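首页 课程 项目展示 下载 联系我们 登录

Sunadley 小组项目报告
题目：大颗粒积木的桌面摆放、拼装和收纳
课程：Kilard 设计与材料工作坊，五月提交

一、为什么做这个

起因很简单。Wellow 活动室有一批大颗粒积木，捐来的，混装，每次倒出来就是一堆，玩完再一把推回箱子。活动室的老师提了三条意见：找块太慢，底板老是拼到一半就挪位置，收的时候总少几块。我们组接了这个题目，原来想做一个带格子的新箱子，后来发现箱子是最后一步，问题在桌面上就以经开始了。散块怎么放在底板前面，朝哪个方向，离多远，这些没人管，到收纳那一步再管就晚了。

所以报告分成三块：桌面摆放、往底板上拼、收回去。箱子的设计也有，放在第五节，篇幅比开题时写的少很多。

开题报告里写的“智能分类标签”没有做。时间不够，而且试了两张贴纸以后觉得没必要，见后面。

二、材料清点

总数 108 块，这是全部清点并擦过一遍以后的数字，破损的另放，不算在内。颜色比想象的杂，同一个“绿”就能吵半天：有一种偏深的绿，有一种黄绿，还有几块介于两者之间，大概是晒过。蓝也是，亮蓝和浅蓝。黄和橙最麻烦，黄橙色那种长条，有人记成黄，有人记成橙，第一轮表格因此作废，重新填。

后来定的规矩：记录表上不写颜色名，直接用彩铅涂一个小方块，旁边写凸点数。凸点数不会吵。形状主要是两点的小块、三点的长块、四点的方块，另外有几块带弧面的，不好归类，单列一行“异形”。

底板是白色方形的大底板，凸点排得很密很整齐，一块板就占掉桌面不小一片。优点是白底上什么颜色都跳得出来。缺点是反光，灯下看久了眼睛花，找“第几排第几个”经常数错。我们试过在板边贴纸胶带写数字，贴了撕，撕了留胶，放弃。

桌子是木面的，颜色偏红棕，有光泽。这一点当初没写进变量里，后来补写的：红色和橙色的块在这种桌面上不如蓝的、绿的显眼，尤其是小块的红。记录里“漏看”那一栏，红色小块出现得最多。如果换成浅色桌面，结果应该不一样，没有条件换。

清洁方法顺带记一下：温水加一点洗洁精，软刷，凸点内侧用棉签，晾在毛巾上，开口朝下。有人图快开口朝上晾，里面积水，第二天还得倒一遍。不要用酒精，有一块擦完表面发乌。

三、桌面摆放

3.1 位置

底板放哪，散块放哪，试了几种。

（甲）散块围着底板放一圈。看着热闹，实际很乱，后面的块要越过板子去拿，袖子一带，刚拼好的就歪了。

（乙）散块全放左边，底板靠右。左手方便，右手别扭，而且堆着堆着就叠起来了，压在下面的等于没有。

（丙）散块全放在底板前面，松松地排成一行，不求齐。拿的时候手不经过底板上方，看也是从前往后看，先看到块再看到板。

最后用的是丙。不是因为好看，就是掉块少。唯一的问题是最前面的几块离桌边太近，长的那种横过来会伸出桌沿，一碰就下去了。

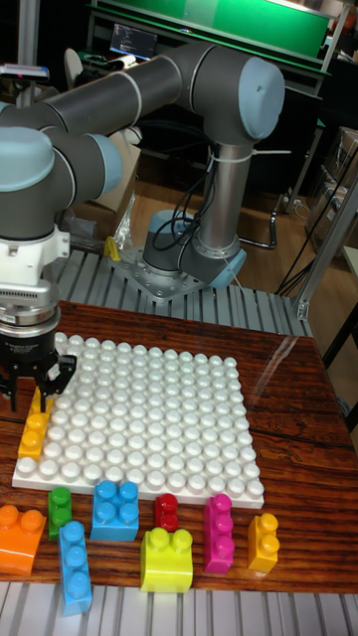 关于“行”要不要排齐，组里意见不一致。排齐了拍照好看，也好数，可是排齐本身要花时间，而且一拿走就有空，旁边的人会忍不住去补，补来补去又乱了。不排齐的话，块与块之间留一指宽就够，手指能插进去夹住两侧。最后写进说明卡的是：留一指宽，方向随意，不叠。

“方向随意”这条也改过。刚开始要求所有凸点朝上，后来发现长块竖起来放更好认，也更好拿，躺着的时候侧面一片光，远看分不清是几点的。但是竖着放容易倒，倒了会带倒旁边的。折中：两侧放躺着的，中间放竖着的，倒了也有地方倒。这条只适合人少的时候，人一多没人记得住，说明卡上就没写。

3.2 数量

一次往桌上放多少块，也是试出来的。整箱倒出来肯定不行，找块的时间全花在翻上面了。放太少又得一直去箱子里取，来回跑。我们的做法是一小批一小批上，用完再补。一批以一行能松松摆下为准，摆不下就是多了，拿回去。这个标准比数数好用，孩子也能懂。

每次活动 55 分钟，前面摆，中间拼，最后收。原计划收拾留的时间太短，头一次就超了，后面几次把收拾提前开始，宁可少拼几块。

3.3 记录方法

记录单位是“一次取放”：从桌上拿起一块，到放到板上或放回桌上，算一次。全部 5 次活动加起来，有效记录 702 条。无效的（中途掉地、两个人抢同一块、记录的人走神）划掉不算。记录表是手填的，字很难看，电子版是后来一条一条录进去的，录的时候又校了一遍。

每条记录写：凸点数、颜色方块、起始位置（左/中/右）、去向、有没有返工。返工的意思是放上去又拔下来。原因单独写一列，想到什么写什么，没有统一选项。现在看是个失误，后面整理的时候同一个意思有好几种写法，“没对准”“歪了”“没按到底”“翘”，统统合并成“未按实”，可能有误差。

四、往底板上拼

4.1 从角上开始

任务很简单，照着卡片把一小组块拼到指定的位置。卡片是我们自己画的，俯视图，凸点画成小圆。第一版卡片把整块底板都画出来，满纸小圆，没人愿意看。第二版只画一个角，从板子左前角开始，数两下就到，出错少了很多。

为什么是左前角：离人近，离散块也近，拿起来抬一点就能放，板子的两条边可以当参照。放在板中间的话，四面都是一样的白点，没有参照，很容易偏一格，而且偏了看不出来，要拼到第二第三块对不上了才发现，前面的全得拔。

第二个好处是按得住。板角下面就是桌面，按下去是实的。我们这块板子中间略微有点拱，按的时候有弹性，感觉按到底了其实没有，一松手翘起来一边。垫了一层薄毛毡，好一些，但是板子又会滑。最后毛毡剪成四小块垫在四角以内，滑的问题解决了，拱的问题还在。

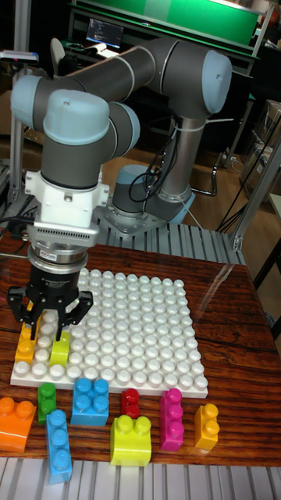 图：白色大底板与前方散块，黄色和黄绿色两块在底板左前角附近

4.2 先放哪一块

卡片上没有规定顺序，看大家自己怎么选。多数从颜色最亮的开始拿，黄的和黄绿的先走，蓝的其次，红的小块总是剩到后面。和前面说的桌面颜色有关系，也可能单纯是块小。两个原因没有分开测，所以不下结论。

块的大小对返工有影响，方块返工少，窄的两点块返工多。窄块两点排成一列，放下去时容易转一个角度，一个点进去了，另一个点搭在边上。方块四点受力比较匀，歪一点也能自己滑进去。长块的情况是一头按实了另一头翘，要两头各按一下。说明卡上就一句话：“长的按两头。”

紧挨着放也是一个问题。两块之间不留空，第二块放的时候手指没地方去，只能从上面捏，捏不住。后来卡片改成相邻两块之间空一格，看着松，好放也好拆。老师说这样“不像房子”，我们说先练放，再盖房子。老师同意了，不过要求最后一张卡片必须是个房子，所以最后一张是房子，没门。

4.3 拆

开题时没写拆，做的时候发现拆比拼更费劲。块按得太实，孩子拔不动，就去抠底板，整块板掀起来，其他的块一起翻。试过的办法：

捏住两侧左右轻轻晃，再往上提。最好用。
用另一块积木卡在侧面撬。有用，但是会在边上留白印，禁止。
底板翻过来往下抖。抖不下来。

拆下来的块直接放回前面那一行，不要扔进箱子。这是中途改的规矩，因为扔进箱子就又混了，下一轮还要挑。放回行里等于顺手把下一轮摆好了。

4.4 几个没想到的

凸点是有光泽的，早上靠窗那边反光严重，卡片上“左前角”那几个点看不清，拉窗帘就好了。下午没这个问题。活动时间排在下午，所以数据里基本没有反光的影响，但是清点和试做是上午做的，两边的返工数不能直接比，附表里分开列了。

桌沿的问题前面写过，再写一次，因为出现次数真的多。长块横着放在最前面，一半在桌外，胳膊肘一扫就下去。掉下去滚到柜子底下，收的时候就“少几块”。老师说的总少几块，一部分就是这么来的。我们在离桌边一掌宽的地方贴了一条线，散块不过线。说是不过线，过线的还是很多，但是至少有人会提醒。

异形块（带弧面的）没人会放。弧面朝哪边卡片上看不出来，俯视图画不出弧。补画了侧视小图，凑合能用。 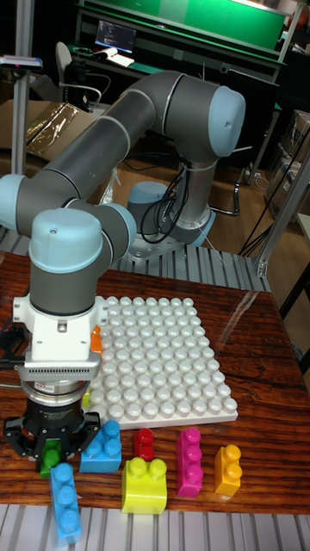 把散块留在板子前面还有一个好处，中途停下来也不用收。活动室中间有一次加餐，原来的做法是全部推回箱子再重新倒，现在就放着，回来接着拼。唯一要做的是把靠桌边的往里推一推。

五、收纳

5.1 原来的箱子

一个大整理箱，深，块堆在里面，要找底下的就得整箱翻。声音也大，倒出来的时候隔壁都听得见。

5.2 分格浅盘

我们做的叫 Testa 盘，硬纸板打样，浅，一层，格子按凸点数分，不按颜色分。理由见第二节，颜色会吵。格子宽度以最宽的块再加一指为准，太紧了孩子会硬塞，塞进去又抠不出来。

第一版格子太多，分得太细，三点的横放竖放还各给了一格，完全没必要，没人照做。第二版合并：小的一格，长的一格，方的一格，异形和“不知道放哪”共用一格。“不知道放哪”这格很受欢迎，头两次满得最快，后来慢慢空了，说明大家认得出来了。也可能是懒得走到那一头，那格在最右边。

底板单独插在盘子后面的槽里，竖着放。横着压在积木上面会把盘子压弯，纸板的，没办法。如果用木板做应该可以。

贴纸标签：试了两种，一种印块的照片，一种印凸点图。照片的不如凸点图，因为照片有颜色，孩子会以为这格只放那个颜色。凸点图印得大一点就行。开题里写的扫码和分类程序都没有用上。

5.3 收的顺序

先收桌边，再收前面一行，最后拆底板上的。反过来的话，拆板子的时候会把前面的块碰到地上。收完看一眼柜子底下。看柜子底下这一条是老师要求写进说明卡的，字号最大。

收完清点不数总数，太慢，只看格子满不满。每格内侧画一条线，全收齐了应该到线。这条线是 108 块都在的时候画的，以后丢了或者添了要重画。

六、结果

只写有把握的。

散块放底板前面一行，掉块最少，三种摆法里取块也最顺手。
从角上开始拼，返工比从中间开始少。
返工原因里“未按实”最多，“偏一格”第二，“拿错块”第三。合并过分类，见 3.3。
收拾时间有缩短，但是头一次大家不熟，后面几次熟了，缩短里有多少是盘子的功劳说不清楚。
红色小块漏看多，和桌面颜色有没有关系，未验证。

没有做统计检验。本来要做，分类合并以后觉得做了也不可靠，和指导老师商量过，只列次数。

七、问题和不足

样本就是一个活动室的一张桌子一块底板，换地方不一定成立。
记录的人也是设计的人，看到返工心里着急，有可能少记。应该换班的，人手不够。
纸板盘子已经有一边软了，洗过的积木没干透就放进去造成的，属于我们自己的错。
卡片的画法改了两版，前后数据混在一起分析不太合适，附表用不同颜色的底纹区分了，正文没有分。
桌边那条线用的是美纹纸，边上起毛，要定期换，谁换没有定。

八、后面要做的

木质浅盘，图纸画完了，板材还在等。
浅色桌布试一次，专门看红色小块。
异形块的卡片重画。
拆块的方法做成一张单独的小卡片，贴在底板槽旁边。
说明卡塑封。现在是打印纸，边角已经卷了，有一张沾了酸奶。

附：说明卡正文（最终版）

一、积木放在底板前面，不叠，留一指宽。
二、不要超过桌边的线。
三、从左前角开始拼。
四、长的按两头。
五、拆的时候捏住两侧，轻轻晃，往上提。
六、拆下来放回前面。
七、收的时候按凸点数放进格子，不知道放哪就放最右边。
八、看一眼柜子底下！

附表和原始记录扫描件单独打包，和本报告一起交。扫描件有两页是倒的，来不急重扫了，麻烦转一下看。

上一篇 下一篇 返回项目列表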